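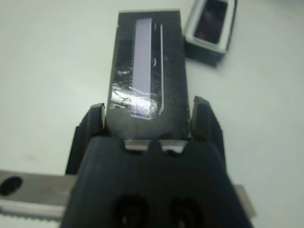 Small lidded boxes from the Praltitz range are kept on file at the Staniforth packaging room, and this page covers the black one, catalog number 196. Boxes are listed by closure type first, then by color and outside length. The lid is long, flat and rectangular, with a narrow pale strip running down most of its length. Clear tape is wrapped over the lower part and has wrinkled, so the end of the strip is hard to read against the glare. Tape on a lid is recorded under "surface" - it is not treated as part of the closure.

Entries are made with the lid off. Lid and base share one number, and each is weighed alone before the pair is weighed together. The scale reads to 200 g, enough for everything in this size group. Inside length is taken along the floor of the base, never at the rim. The white table is used for all black and dark gray items.

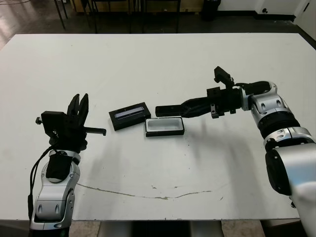
Trefor Jenkins wrote in to ask whether lids and bases should get separate numbers, as they did in the old Purkness list, where sheet 18 had three bases and no lids. The single number stays for now. Sheet 91 will carry a second column for parts stored apart - the change applies to new entries only.

Page last revised May 2, 2023.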